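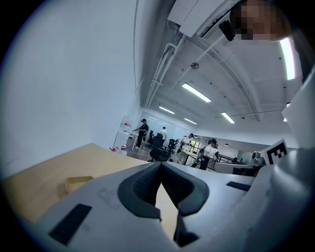
Notes on the Upkeep of a Workroom

7th January

The workroom at Kerkell has now been in use for 19 months, and the new year is the customary point at which I set down what has been done to it and what remains. Readers who follow this blog for the garden at Vernden are advised that there is nothing about gardens below.

The room was taken on as a plain shell. Its walls were cream at that time, and had been marked by shelving that a previous tenant had removed without filling the holes. All of the holes were filled and the walls were painted white in two coats, with a third coat where the old colour continued to show through. The paint is a washable matt. It has proved satisfactory, although any repair to it must be carried out with paint from the same tin, as I learned when I touched up a scuff with a newer one and obtained a patch that could be seen from the door.

White walls have one practical effect that I had underestimated. The light is better everywhere, and the desk lamp, which was in use all day in the previous premises, is now switched on only after four in the afternoon. I have kept it nevertheless.

The ceiling

Visitors tend to remark on the pipes and conduits that run across the ceiling. I did consider having them boxed in, and a quotation was obtained from a firm in Vernden. It was declined. The work would have lowered the ceiling to no great benefit, and every future repair would have begun with the removal of a panel. The pipes are white like the rest and within a month I had ceased to notice them.

They do collect dust. A long-handled duster is kept for this purpose and the pipes are gone over once every 3 weeks, beginning at the far end and working back towards the desk, which is covered with an old sheet beforehand. The first time this was done the sheet was omitted, and the remainder of that morning was spent wiping down everything on the desk. Fittings on the ceiling are left strictly alone. If one of them requires attention, the landlord is to be informed in writing.

The air conditioning

The unit is mounted high on the wall. It was already in place when the lease was signed, and the instructions were missing. A replacement booklet was eventually supplied by the managing agent, with several pages in the wrong order.

During last August it was the most valued item in the room. The afternoon sun falls on the outer wall, and on the worst days work would not have been possible without it. The following arrangements were adopted then and will continue:

The filters are taken out and rinsed at the start of each season, and are left to dry overnight on the draining board before being put back.

The temperature is set when the room is opened and is not altered again before lunch. Constant adjustment produced a room that was never comfortable for anyone in it.

The door is kept shut while the unit is running.

The casing is wiped with a damp cloth only. A kitchen spray was tried once and left streaks which took a good deal of rubbing to remove.

In winter the unit can also be used for heating, and I have done so on the coldest mornings. It warms the upper part of the room promptly and the floor hardly at all. A small rug from Orkine was bought in consequence and has been placed under the chair. It sheds — the sweeping has doubled — but my feet are warm.

The desk

The desk is of pale wood and came from a school clearance at Cù, where I paid 40 pounds for it, with delivery extra. It had been varnished heavily and written upon by several generations of pupils. The varnish was removed by hand over nearly a fortnight of evenings and the top was then oiled. Some of the inscriptions went too deep to be sanded out. One of them, near the back corner, is a fairly accurate drawing of a heron.

An oiled surface asks for more care than a varnished one, and I would not recommend it to anyone who drinks tea at work and dislikes coasters. Rings may be treated with a very fine pad and a little fresh oil, rubbed along the grain. The whole top is re-oiled twice a year. The next occasion should have been December and has been deferred to the first mild weekend, when the window can be left open for the smell.

It is my settled practice to clear the desk at the end of each week. Papers go into the tray, tools are returned to the drawer, and anything that has had no use since the previous clearance is taken home. The practice lapsed for most of the autumn, with the result that a tape measure was bought twice.

Matters outstanding

The window catch remains stiff. Graphite powder has been applied and made a slight improvement.

A second shelf is to be put up beside the door. The brackets have been bought. The wall on that side is hollow and suitable fixings must be found before any holes are drilled, given how long the last set took to fill.

The smell of the drain in the corridor has been reported to the landlord again, and a reply is awaited.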